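Flultdale Refurbished Desktop Towers

I started selling these out of a unit in Clarkthorpe because I kept meeting people who had paid far too much for a new computer they only used for email, homework and the odd spreadsheet. A decent office tower that has had one careful working life has plenty left in it, and I think more people should get to enjoy one!

The Flultdale is my everyday model. Mine come from offices that are clearing out (Jaunzems is my main supplier for the bare machines, and they're picky, bless them) and each one gets opened up, cleaned and gone over before it gets a price sticker. I run memory tests overnight and leave the hard drive check going through the next morning. Anything that throws an error goes in the parts pile.

What you get

Tower with a 3.5-inch hard drive, wiped and tested
Power cord, keyboard and mouse (wired, not fancy, they work)
Your choice of 300 GB or 2000 GB drive
A printed sheet with the test results for your own machine

The price is $300 with the bigger drive and $47 less with the smaller one. Shipping is extra and I'm sorry about that, but these are heavy — all that metal! If you're anywhere near Clarkthorpe, come and pick it up and I'll carry it to your car.

Monitors I don't sell. I tried it one November and spent the whole month taping up boxes. Studard, two doors down from me, has a nice shelf of used ones and will usually knock a bit off if you walk in with one of my towers under your arm.

People ask about noise a lot. It's a desktop with fans in it, so you will hear it in a quiet room, mostly as a low hum. Keep it off thick carpet and run a soft brush over the vents now and then and it stays that way. Please don't use the household vacuum on the inside, I've had a few come back after that.

Can you upgrade it? Yes, and I hope you do! The side comes off, there's room to get your hands in, and swapping a drive is a good first job if you've never tried one. Opening the case does not end your warranty with me. You have 5 months on everything, and if you get stuck halfway through a swap, call in the afternoon and I'll talk you through it.

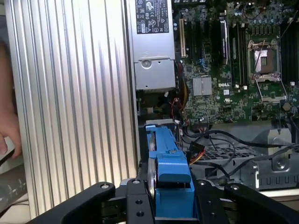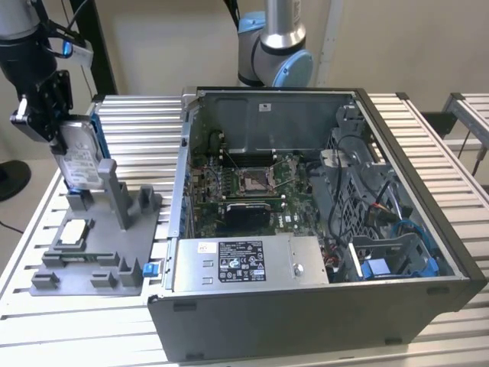
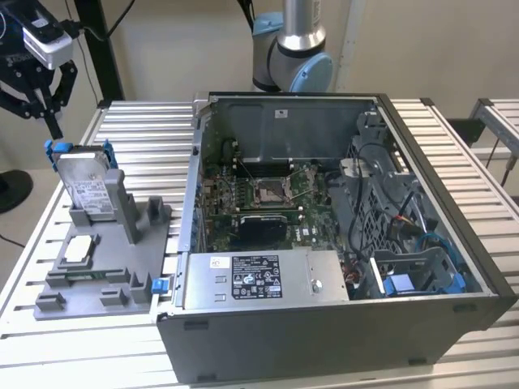
Desktop computer parts on the bench. Keyboard and mouse not shown.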